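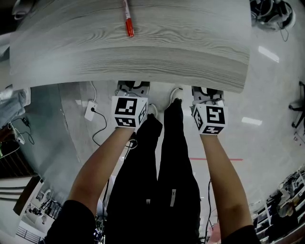
Pirnville, Dec 11, 2021

FORMER CUSTOMS HOUSE TO REOPEN AS A HOTEL IN JANUARY

Grorkska, a 44-room hotel in the former customs house on the Pirnville waterfront, will take its first guests in January. Bookings are open now through the hotel's front office and through travel agents.

The customs house has stood at the foot of Harbor Street since the years when most of the town's trade came in by water. It was built in gray granite, with a slate roof, a clock over the main door and a long hall on the ground floor where merchants lined up to have their papers stamped. The customs service moved out decades ago. After that the building was used as a grain office, then as a records store for the county, and for a long stretch it was locked up with boards over the lower windows.

Fitura, the company that owns and will run the hotel, bought the building from the town under an agreement that the outside walls, the clock, the main staircase and the long hall would be kept. The same agreement gives the public a right of way through the courtyard, from Harbor Street to the quay, during daylight hours. That path was closed when the county left and will open again on the day the hotel does.

The restoration plans were drawn up by Sjöberg, an architecture office that works mostly on older public buildings. The office began with the roof, where water had been getting in on the north side. Slates that could be saved were taken down, sorted by size and put back on the side facing the street. The courtyard side has new slate of a similar color. The gutters are copper and follow the old profile.

Inside, the builders took out the partitions that were put up when the building was a records store. Behind one of them they found the original counter of the long hall, in two pieces, with its brass rail still attached. The counter has been repaired and set back in its old position along the east wall, and it will serve as the hotel's front desk. The dents in the top have been left alone.

The floor of the long hall needed the most work. It was laid in black and cream tiles, many of them cracked under the weight of the county's shelving. A total of 1,554 tiles were lifted and cleaned, and 487 of those were too badly broken to go back. Replacements were made to match in thickness and color, though they can be told from the old ones up close. They have been laid together at the south end, near the bar, so that the older tiles fill the part of the hall where the public used to stand.

The main staircase has its original stone steps and iron railing. The steps are worn in the middle, and the town's building office agreed that they could stay as they are once a second handrail was added on the wall side. An elevator has been put in at the back of the building, in a shaft that once held a hoist for sealed goods. It reaches every floor, including the cellar.

Guest rooms are on the three upper floors. Those on the second floor were the offices of the senior officers and have high ceilings, plaster moldings and fireplaces, which are no longer in use. The third-floor rooms are plainer and somewhat smaller. Under the roof, where the clerks kept their ledgers, the beams have been left in view and the windows are set low in the wall -- guests who would like a view of the water from the bed should ask for this floor. Four rooms are fitted out for guests who use wheelchairs, two of them facing the harbor.

The clock over the door had not run for many years. Its works were removed, cleaned and returned this fall. The bell has been reconnected and will strike the hours from eight in the morning until eight in the evening. It will be silent at night.

The restaurant takes up the north half of the long hall and will be open to the public for lunch and dinner every day but Monday. The menu is short and leans on fish landed at Pirnville, with soups, baked dishes and bread from the hotel's own oven. The bar opens in the afternoon and serves coffee as well as drinks. Breakfast is included in the price of a room and is also sold to people not staying at the hotel, as long as there are seats.

In the cellar, the bonded store has been turned into a meeting space with room for small conferences, family parties and wedding dinners. The vaulted brick ceiling has been cleaned and repointed. The iron doors still hang at the entrance but are now fixed open. A narrow room next to the store holds a display on the history of the building, with scales, seals, measuring rods and pages from the harbor books, on loan from the town archive. Entry to the display is free and does not require a stay or a meal at the hotel.

The hotel stands a short walk from the old market, the ropewalk and the harbor church. There is no parking on the property. Guests arriving by car can stop in front of the main door to unload and then use the town lot behind the fish market, where the hotel has reserved spaces. The walk from the train station is mostly flat and follows the quay for the last part. Bicycles can be stored in the courtyard under cover.

Opening rates start at 396 for two nights in a double room on the third floor, with breakfast both mornings. The rate applies to stays through the end of the first winter season and can't be combined with group prices. Rooms on the second floor and under the roof cost more. Children under six stay free in their parents' room -- cribs are available but should be requested when booking.

Before the first guests check in, residents of Pirnville will be able to walk through the building on an open day. The long hall, the staircase, the cellar and a number of guest rooms will be on view. No tickets are needed, though entry may be held back for short periods if the staircase gets crowded. The date will be posted at the main door and in the window of the town's visitor office.

About Fitura
Fitura owns and runs small hotels in older buildings in port and market towns. Grorkska is its first hotel in Pirnville.

Press contact
Floor plans and a longer account of the restoration are available on request from the Fitura press office. Members of the press who would like to see the building before it opens should write to the same office with a preferred day and the number of people in their party. Visits while work is going on in the cellar are limited to the ground floor and the guest rooms, and closed shoes are required.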